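Our Little Cream Microwave – a gallery

I sat down to write about our kitchen corner, and of course I ended up going on about the microwave. I can't help it, I love the thing! Percy Villanueva next door has a big silver one with 3 rows of buttons and I wouldn't trade. Ours has a pink line around the door and just four buttons, and it goes with my mother's cups. I had a chunky black Ornus before it, which hummed so loudly I used to leave the room. 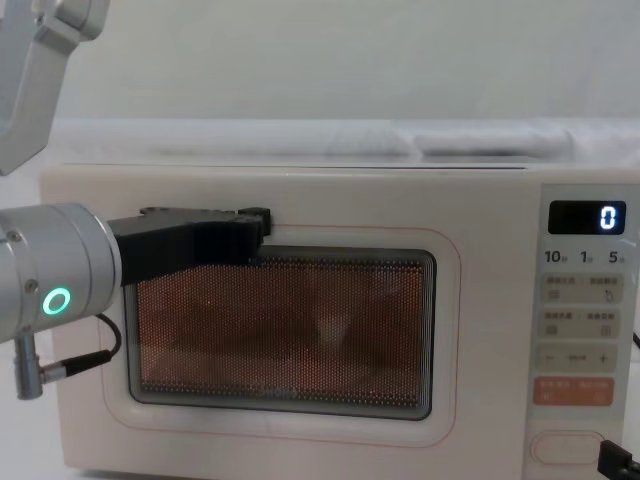
Do you need a special cleaner for the door?
Warm water with a drop of dish soap does the job, on a soft cloth, and then a dry cloth to finish.

My favorite part is the orangey button at the bottom of the stack – such a cheerful color on a kitchen machine. The quick-time labels under the display say 10, 1 and 5, and I mostly live on the 1 (one minute for leftover rice, then a stir, then one more). Oleksandra Polishchuk gave me her trick for soup last July: put a saucer over the bowl and let it stand a bit before you lift it off. No more splatters, and I've used it for oatmeal ever since.

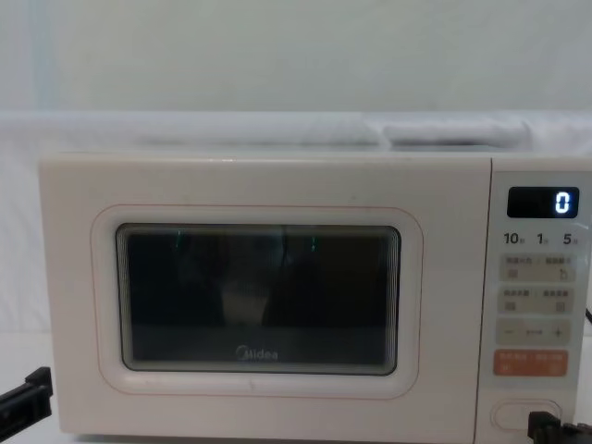 Page 3

The Midea one again, on its white table, with the long white cloth over the top. I do like a cloth up there, all soft and rumpled against the pale wall, though I fold it well back before I cook anything so the air can get out. If you're hunting for a cloth of your own, measure twice! I ordered one from Henao that was made for a much bigger table, and it went straight to the ironing board as a cover – so no harm done.

Next gallery will be the bread box, and after that the spice drawer, if I ever get it sorted.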